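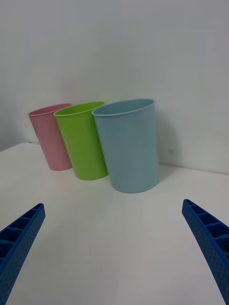 Tultum Community Hall - Rental Questions

How do I book the hall?
Call the office or fill in the form at the front desk. Rekha Kulkarni handles bookings and answers messages between 9 a.m. and 1 p.m. A date is held for you once the deposit is paid.

How many people can I invite?
The main room is licensed for 81 people, including servers and musicians. The side room holds 26. Children count toward the limit.

Can I bring my own food?
Yes. You can cook in the kitchen, bring food from home or hire a caterer. Caterers need to send us a copy of their insurance before the event.

Are dishes and cups included?
Plates, bowls and flatware come with the main room. Cups are stored separately, so tell us on the form if you want them. Please wash everything and put it back on the shelf it came from.

Is alcohol allowed?
Beer and wine are fine at private events. If you plan to sell drinks you need a permit from the town, and we have to see it a week ahead.

What time do we have to be out?
Music stops at 10 p.m. and the building closes at 11. On Friday we can stay open until midnight for an extra fee - ask when you book.

Can I put up decorations?
Use the hooks along the walls or removable tape. No nails, confetti or open flames. Birthday candles are okay.

When do I get my deposit back?
Within two weeks, if the rooms are clean and nothing is broken. We take the cost of any repairs out of it and send you the receipt.

Do you offer a lower rate for local groups?
Yes, for clubs and schools based in Tultum. The rates are reviewed every March. Sharada Rai can tell you if your group qualifies.

Where do guests park?
The lot behind the hall is free. Keep the side gate clear - the fire department uses it.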